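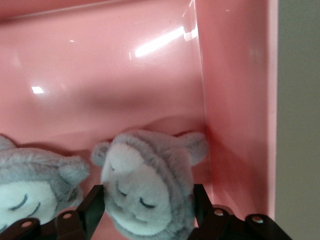 Re: [rovard-users] how many demos before the first training run?

Hi all,

Anel Naidoo wrote:
> We have 20 episodes of soft toys in a bin and the policy
> just hovers. Do we need 1,000? And does it matter if the
> toys are the same?

Great question, and I'm so glad more people are trying plush! We trained at some 200 and already got decent reaches, so don't wait for 1,000. Identical toys are fine to start with (ours are gray, with sleepy stitched faces), but do put 2 in the bin together. The policy has to learn to pick one and stick with it!

Also move the bin between episodes, and turn the toys upside down now and then. Keep your fumbled grasps too if the operator recovers, ours got so much better at regrasping once we did.

I can post our Tamihana config in March if anyone wants it. What's your wrist camera rate, Anel?

Prevetti bench group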